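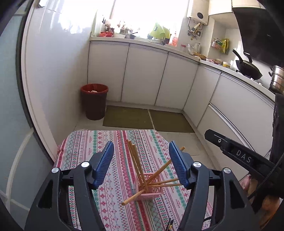

Brayden Grewal wants to know why the Clistitell arm kept squeezing after it should have let go, and whether the fault was in the arm at all.

It wasn't the arm. Short thread, as I've had the same question from three people now.

The task is chopsticks into a small basket. We record it by hand with a pair of grippers, and the arm in the Ukesdale lab learns from those recordings. Along with the video we log how wide the fingers are open. That last number is what went wrong.

Last week the arm carried a bundle to the basket, lowered it, and stayed shut. Then it started back up with the chopsticks still in its fingers and the basket hooked on the end of one. Mervin Nguyen hit the stop. Broken basket, two snapped chopsticks, no one hurt.

It did the same thing on the next run, so we stopped testing and locked the arm out. It has been off since.

First guess was worn finger pads. Swapped them, moved the arm by hand with the power off, found nothing. Second guess was the grip force limit. It was set where it was in March and it tested fine.

Réjean Dufour was the one who went back to the recordings and put the finger width beside the video. In some takes the fingers open on video and the width stays flat. Then it jumps to the right value as if nothing happened.

The worst gap is 600 milliseconds. Doesn't sound like much, but letting go of a chopstick takes less than that. As far as the log is concerned, the hand was shut the whole time and the chopstick ended up in the basket anyway.

We checked every take in the set. There are 624. The flat spot shows up in 33 of them, always on the same gripper, nearly always when the person reaches across to the far side of the table. 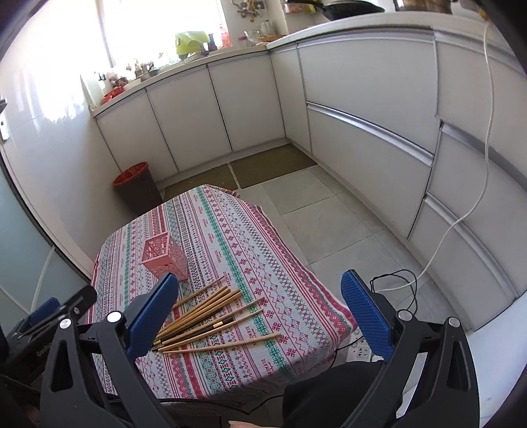 So we looked at the cable. It plugs into the gripper with no clamp and no slack loop. Reach far enough and it pulls sideways on the connector. I could make the reading freeze on the bench by leaning on the plug with one finger.

The part I'm less happy about: the logger doesn't mark a lost reading. It repeats the last good one. A blank would have been caught the same day. A repeated number looks like a steady hand.

And 14 of the bad takes were ones I had passed myself. I was checking video only. The video is fine in all of them.

What's changed as of today, September 22, 2025:
– cable clamped to the gripper body with a slack loop
– logger writes an error after two missed readings, and beeps
– all the bad takes pulled, none repaired
– width plotted next to the video for whoever does the checking

Annick Gagnon asked if we could fill in the missing widths from the video and keep those takes. Maybe later. I'd sooner record them again, it's an afternoon's work.

On the arm side, it now stops if the fingers are still loaded when it starts to lift away from the basket. That check should have been there from the start. It would have stopped the arm whatever the recordings said.

Retraining is running now. The lockout stays on until Vasilică Neagu has signed off the stop check, and the first runs after that will be at low speed with an empty gripper.

If you use the same style of plug, try this: start a recording, hold the fingers half open, then wiggle the cable while you open and close them. Look for a flat line in the width.

Trunville have the same cables on their two sets and are checking them this week. I'll add their result here when I get it.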